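Totside Family Room: progress report to the Gremia fund, Sep 26, 2022

Dear Birthe,

Thank you again for bearing with us over the summer, when so much was going on at once! The games corner is well along now. Of the 3,797 in your grant we have spent 1,702, mostly on shelving and on games for the under-tens, and Maeve Geraghty has the receipts ready whenever you want them.

Chess has been the happy surprise. We opened the club in August with 7 children, and Ximeng Feng now takes the beginners while Isla Tomoana looks after the older ones.

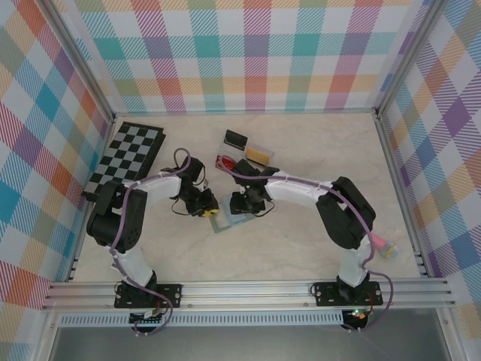 Photo: Áine Nic Aodha / Totside

Plaid in pastel colors is cheerful behind a chessboard, and we would love to carry those pinks, teals and yellows through to the cushions, which are next on our list. Goossens has promised us a price for the fabric, and I'll send it along with the next report.

Warmly,
Isla and Maeve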